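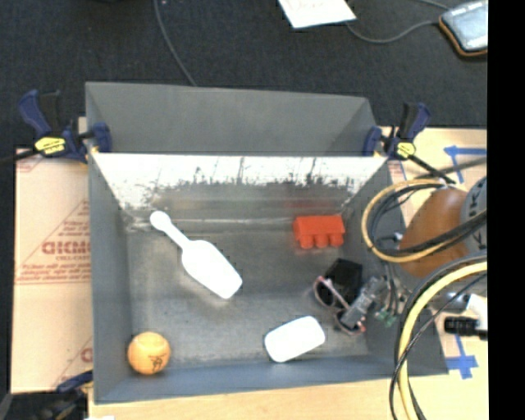
**Man-sik Song:** no way that car makes minimum at Studholm with a full cage. rules say 1,865 with driver, you're dreaming

**votau_racer:** scaled it last night. 1,865 on the nose, 3 gallons in the cell. cross weight still off tho

**Soo-ah Sung:** which scales? the club set at Follcombe reads light, got bit by that in June. Tech had me bolting in lead in the paddock

**votau_racer:** my own. leveled the pads first

**Man-sik Song:** ok but left rear at 300 something?? put the springs back to last years, forget the lead

**Soo-ah Sung:** disagree, springs arent the problem. Check preload on the rear bar, disconnect one link and reweigh. Free to try

**votau_racer:** will do the bar thing tonite. front end total is 1,055 btw, seems heavy

**Man-sik Song:** it IS heavy. move the battery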